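Pikum 2 simulator, tabletop pack. Two months in, mixed feelings

Got this to rehearse clear-the-table jobs before letting anything loose on the real arms. Setup was quick. Rooms look good, lighting is nice, physics mostly behaves. Then it started driving a gripper through the tabletop and telling us all was well.

What happened: batch of 500 runs overnight, two arms, mixed small items. Left arm goes for something near the edge, comes in too low, fingers sink into the tabletop. No contact reported, no stop. Log says "grasp complete". We had 117 runs marked as passes where the item never left the table. Only spotted it becuase I played a few back over breakfast.

Fault seems to sit with thin or fiddly things. Solid lumps are fine. Straps, loops, anything with holes in it, the collision shape is a rough guess and the contact check gives up. Then it gives up on the table as well, which is the worrying bit. 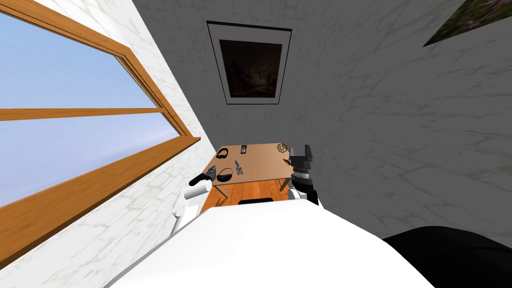 Walczak Works | Handling & Safety Team | Kit Reviews

The default layout is a fair test, to be fair to Duresov who make it. The wire lattice ball, the strapped thing by the left gripper, the little spiky one over on the right: all the awkward shapes in one go. The pencil-ish stick is a pain too. Wish more packs did this.

Support: answered by 4pm same day, sent a patch. Patch fixed the table contact. Did not fix the false passes, still got 111 on the re-run. Second ticket open, nothing back yet.

Workaround for now, force the fine mesh on every item (slow, around twice the run time) and check item height at the end yourself. Dont trust the pass flag. And keep your own force limit on the real arms whatever the sim tells you, ours is set low and staying there.

Compared with Malleo, which we had before: Pikum is prettier and much easier to set up. Malleo was ugly but it stopped when it hit something.

Three out of five. Would go to four if the second ticket gets sorted.

Contact the team | © Walczak Works | Back to top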